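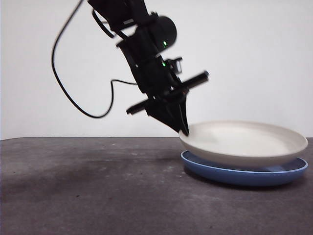 White plate on the blue one, grey table.

Table helpers wanted, plates and bowls, Murnolau

Posted August 7, 2024

We need people for the crockery sessions at Murnolau. Laying out, stacking, clearing, laying out again. Same table most of the day. If you like things in order you'll probably get on fine, if you get bored quickly maybe not this one.

What you'd be doing

Putting plates out on the table to a printed sheet. Small on big, big on its own, whatever the sheet says.
Clearing back to the shelf after each go and starting the next.
Wiping plates and the tabletop between sets. Cloths provided.
Writing down anything chipped or cracked and taking it out of use. Please don't put it back on the shelf, we've had that.
A bit of washing up at the end of the shift, shared.

Each sheet has up to 120 layouts on it. You won't be expected to finish one in a shift and there's no bonus for rushing.

Who we're after

Anyone over 18. No experience needed, café or canteen work is handy but not essential. Steady hands. Able to stand for a good part of the shift (there is a stool, ask for it). Reasonable written English for the breakage sheet. If you have a bad back tell us beforehand, the big plates are heavy in a stack and we can move you on to the small ones.

Hours

Shifts are mornings or afternoons, you pick, but please stick with what you picked. Two people to a shift. We'd like people who can do at least 2 shifts a week. Breaks are paid. Tea and coffee in the corridor kitchen, bring your own lunch, the microwave is slow. 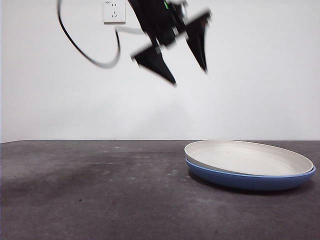

Table and back wall, with the socket.

The room

Plain room, white walls, dark grey table. No loose jewellery or long sleeves at the table please. Closed shoes. Hair tied back if its long. Phones and bags go in the lockers outside, you get a key. No drinks on the table at all, not even with a lid.

Pay

500 for a full block of shifts, 700 if you take the long block. Paid by bank transfer after the block ends. Travel isn't included, sorry. Current blocks run until April and we take people on as places come up.

How to apply

Short email to Gobnait Conneely at the Murnolau front office. Name, phone number, mornings or afternoons, when you could start. No CV needed. Svitlana Stetsiuk does the rota and will ring you back, usually withn the week. If you worked with us before at Grullau say so, you can skip the induction.

Ring the bell at the side door when you come, the front one is locked.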